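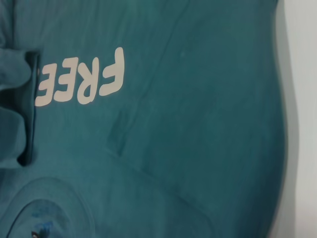
Vunico fold cell, trial unit
Pre-use inspection and comments
Site: Grostgate returns building, bench 2
Date: 14th August
Software: Tekiten 13

Mark each line OK, Fix or Stop. A Stop means the cell stays off until the line is cleared and signed again.

Guarding and power

1. Emergency stop, front. OK. Cuts arm power on the first press.
2. Emergency stop, rear. Fix. Works, but the button is hard to reach when a tote is parked behind the bench. Floor needs marking.
3. Door switch. OK. Arm halts with the door open a hand's width.
4. Mains lead and strain relief. OK.
5. Air line. Fix. Small leak at the regulator fitting. Heard it with the building quiet. Vondráček supplied the regulator and should send a new fitting under the trial terms.

Arm and gripper

6. Mounting bolts. OK. Paint marks line up.
7. Finger pads. Fix. Left pad is worn at the tip. Spare set is in the drawer, not fitted yet.
8. Grip force. OK at the fleece setting. Do not use this setting for shirts with buttons.
9. Wrist camera cable. OK. Clip was replaced in July and is holding.
10. Wrist camera lens. OK. Wipe with the dry cloth only. The spray in the cleaning kit leaves a film.

Work surface

11. Surface clean and free of pins, tags and staples. OK.
12. Lighting. OK. Pale surface gives a clear edge against dark garments. White garments have not been checked.
13. Lint tray. Fix. Full. Brushed fleece fills it much faster than the manual suggests.

Garment handling check

Test garment was a teal fleece sweatshirt with FREE printed on it in off-white letters and a round emblem. It was laid flat with the creases left in. Run the same garment at each inspection so results can be compared.

14. Finds the outer edge. OK.
15. Picks up without pinching the print. OK on this run. Look over the lettering for marks afterward.
16. Deep folds. Fix. The software sometimes reads a dark fold as an edge and tries to grip there. Reported to Vunico, reply pending.
17. Stops when a pick is missed twice. OK.

Comments

Cycle counter read 470 at the start of the trial period. The log shows 146 garments since then, with no guard faults. The manual is clear on setup but thin on cleaning, and the page on pad wear has no limits in it. We need a figure before we can pass line 7 properly.

No Stops recorded. Cell may be used with an operator present. Lines 5 and 7 to be closed before it runs unattended.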